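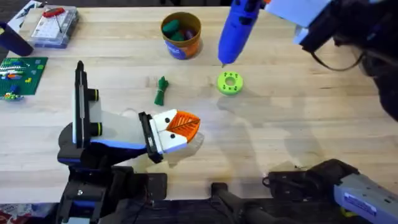 I have been in such a gluing mood since December, and it all started with a beak. Well, an orange piece with little leafy ridges that I decided was a beak, and once I'd decided that I couldn't stop! I've wanted to make a silly bird for ages, the kind that sits on a shelf and looks surprised.

The body was easy to pick. I had a lime green donut-shaped part with a hole in the middle and small holes on its upper face, and it just looked like a bird waiting to happen. The tail is going to be the green rope, tied at the top and frayed at the bottom (I love the frayed bit and I will not be trimming it). Everything else lives in the orange and blue cup until I make up my mind.

Now, hot glue. I've burned my fingertips enough times to have opinions. I put the nozzle right down close to the plastic, use a small dot, and then hold still for longer than I want to. If you wave the gun around you get those spider web strings all over everything, and I was picking them off my sweater for days after the last project. A bright blue glue gun is also much easier to find on a messy table than my old gray one, so that's one thing I've finally gotten right.

The desk is another story. Dark bits and pieces all over the top of it, and every time I clear a corner it fills back up. I keep promising myself a proper sort, with drawers and labels and everything, and then I sit down in the black chair and start thinking about wings instead.

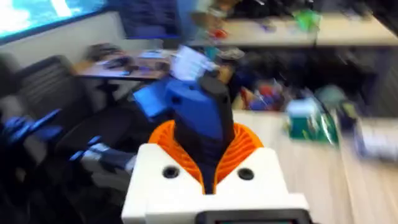 Shirley Beaulieu wrote to me that I should rough up the plastic with sandpaper before any glue goes near it, and that a rope tail wants to be glued at the knot so the ends can still swing. I like that a lot, so I'm off to dig out the sandpaper. Wings next time, if I can settle on a color!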